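Notebook, January — adhesive trials, continued

Paste batch 3 for the wallcovering tests. Wheat starch from the Wokcombe sack, same lot as before. Mixed at one part starch to five parts water by weight, cooked on the hot plate with the lid off, stirred the whole time. It turned translucent at the usual point and was held there for 31 minutes. Strained twice through the nylon mesh. The first straining caught a fair amount of skin from the side of the pot. Scrape the pot less next time.

Viscosity cup reading after cooling: 133 seconds. Batch 2 was faster than the cup is good for, so no useful comparison. Thinned a portion for the light papers and kept the rest as is.

Papers on test: Sisbridge uncoated, Sisbridge coated, Lui lining paper. The coated stock curls hard toward the face when the back is pasted. Ten minutes of book-folding takes most of the curl out. The lining paper needs only five and goes weak at the folds if left longer.

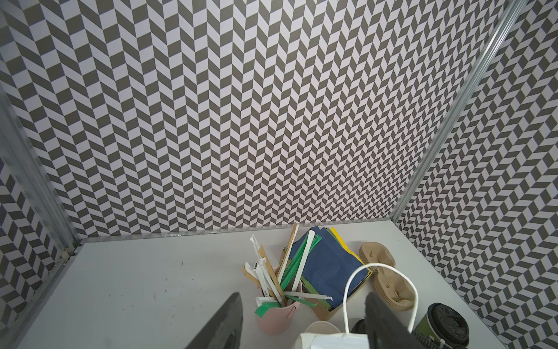

Peel strips

Strips cut along the machine direction, pasted to primed board, left overnight under the glass plates. Pulled at 90 degrees with the spring gauge. I am recording the mode of failure as well as the load, as the load alone misled us in the autumn.

Sisbridge uncoated: paper tears before the paste lets go. Good.
Sisbridge coated: paste lets go cleanly from the paper on every strip. Bad, and the same as batch 2.
Lui lining: splits within the sheet. Acceptable for a liner.

The coated result is probably the coating and not the paste. A light sanding of the back might help, but nobody hanging it on site is going to do that. Next trial is a small addition of methyl cellulose to the starch. Umside supply a medium grade in small tubs; there is one opened tub on the shelf above the sink, undated. Check that it still hydrates before using it for anything that will be recorded.

Wet expansion

Measured across the width, dry and after soaking. Gauge marks in pencil, steel rule, magnifier. The uncoated grows most, as expected. Lining paper comes second. The coated barely moves for the first few minutes, then catches up, so it has to be timed from pasting and not judged by feel. If it goes up too early it keeps growing on the wall and the seams ride over each other. If it goes up late the edges have started to dry and need repasting. 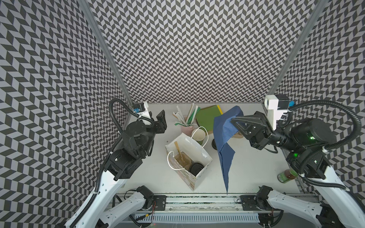 Seam drift is the next thing to put numbers on. A small error in the first drop carries through to every drop after it, and on a plain paper it can be hidden. A regular pattern hides nothing. Gray-and-black chevron like that on the three walls gives the eye a row of points to follow, and the back corners are where any mismatch would be read first, unless something upright covers them, as the aluminum posts do there. For our panels there will be no cover strip, so I want the corner turned on a separate narrow piece, plumbed fresh, with the overlap on the side away from the light. Draw the plumb line before pasting. Pencil only; the blue chalk came through the Lui in the last set.

Stock and housekeeping

Starch remaining in the sack, weighed with the bag: 1,673 g. Enough for the methyl cellulose series if the batches stay small.
Nylon mesh has a hole near the seam. Replace.
Paste kept cold in the jar with the green lid, no preservative. Discard at the first sour smell.
Glass plates cleaned, stacked with paper between.

To do

Hydrate a test spoonful from the Umside tub.
Cut coated strips across the machine direction as well.
Repeat the batch 3 cup reading in the morning with the paste at room temperature — the jar was still slightly warm when I took the first one.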